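# The Riddale Comparison

The purchase order allowed for one gripper. Denise Furnival had two on the bench, both on loan, and seven working hours to decide which one to send back.

"It's a comparison," she told Keith Bellamy, who ran the budget at Riddale and liked a comparison as long as it was already over. "We run them both on the same bin with the same objects and write down what happens."

"And then we buy the Juntunen."

"And then we buy whichever one wins."

"The Juntunen is cheaper," said Keith, and went off to a meeting about meetings.

Kiran Dwivedi had the protocol, which he had written himself and was therefore prepared to die for. It ran to 172 attempts per gripper. The objects went into the bin by tipping, never by placing, and no human hand was to improve anything after that. He had underlined "improve." In February a man from Stemico had come to demonstrate a suction head, and had been seen nudging a bottle upright with his pen while pretending to look for the light switch. Kiran still brought it up at lunch.

The Gamano went on first. It was the handsome one, and it had come in a case with foam cut to its shape, along with a small cloth. The Juntunen had come in a box that had previously held printer paper.

"You've had the cloth out," said Denise.

"There was a fingerprint."

"Are you going to wipe down the Juntunen?"

"There wasn't a cloth," said Kiran.

The Gamano did very well for an hour. It approached each object the way a waiter approaches a good table, paused, and closed. Kiran called out successes in a flat official voice that got less flat as the numbers went up. Then they reached the sets with the toy animal, and the Gamano began to have doubts. It would hover. It would come down, touch the bumpy back, and rise again with nothing, as though it had only wanted to check.

"Grasp failure," said Kiran, quietly, and wrote it in smaller letters than the rest.

By noon the toy had a name, which was Trevor, after Trevor Marsden in accounts, who was also hard to get hold of.

They swapped the hardware over lunch. This meant four bolts, one connector, and an argument over whether the cable loop should go to the left of the housing or back over the top, where Kiran said it had been for the Gamano and Denise said it had not. The protocol was silent on cables. Kiran added a line to it in pen and initialed the line.

"Does that count as improving?" asked Denise.

"It's an amendment."

He tipped the objects in, started the log, and folded his arms.
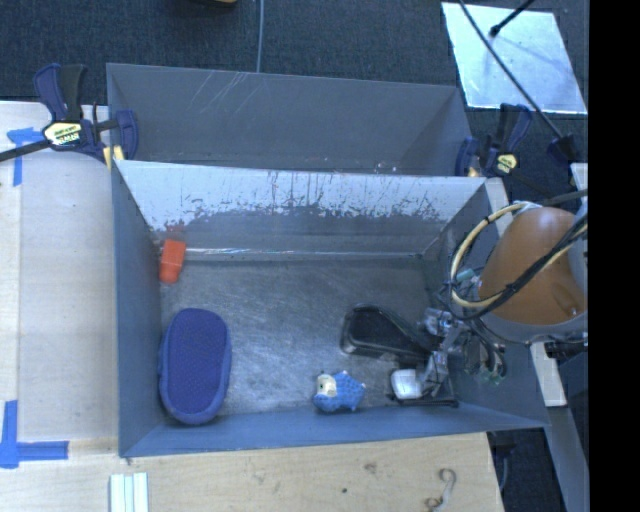 *Set 3, second gripper. Trevor is the blue one near the front wall.*

The Juntunen had no manners at all. It went in as if it had dropped its keys down there. It pushed the black thing aside, knocked the purple-blue thing against the wall, and on attempt 7 it came up with Trevor by the middle, face outward, looking out over the lab with his one visible eye.

"Success," said Kiran, after a while.

"You could say it a bit louder."

"Success," said Kiran, no louder.

It dropped the orange-red one twice and then got it. It spent eleven minutes on something flat in set 9 and ended by dragging it up the side of the bin, with a noise that brought Recep Saraç in from next door holding half a sandwich.

"Is it supposed to do that?"

"It's a contact-rich strategy," said Denise.

"It sounds like my brother-in-law parking." He watched two more attempts with his head on one side. "I like this one. What was the other one like?"

"Refined," said Kiran.

"Did it pick things up?"

Kiran turned a page on his clipboard that did not need turning.

They finished at ten to six. Denise added up the columns, and then Kiran added up the columns, and then they swapped sheets and did it again, Kiran having discovered a sudden interest in arithmetic. The Juntunen was ahead by 3.

"Three's not much," said Kiran. "Three could be lighting."

"You said there'd be no excuses. It's in the protocol."

"It's in the appendix."

"It's your appendix."

He unbolted the Juntunen and carried it to the shelf. He looked at the printer paper box, then at the foam-lined case with its lid standing open, and Denise saw him think about it.

"It won't fit," she said.

"No," said Kiran. "I know."

He put the Gamano back in its foam, did up both catches, and filled in the return label. Under *Reason for return* there was space for 459 characters, according to the form. He used nearly all of them. Denise read it over his shoulder and made him take out the word "regrettably."

Keith put his head around the door with his coat on.

"Did we buy the Juntunen?"

"We did," said Denise.

"Good comparison," said Keith.

When he had gone, Kiran took the little cloth out of his pocket, looked at it, and gave the Juntunen a quick wipe along one side.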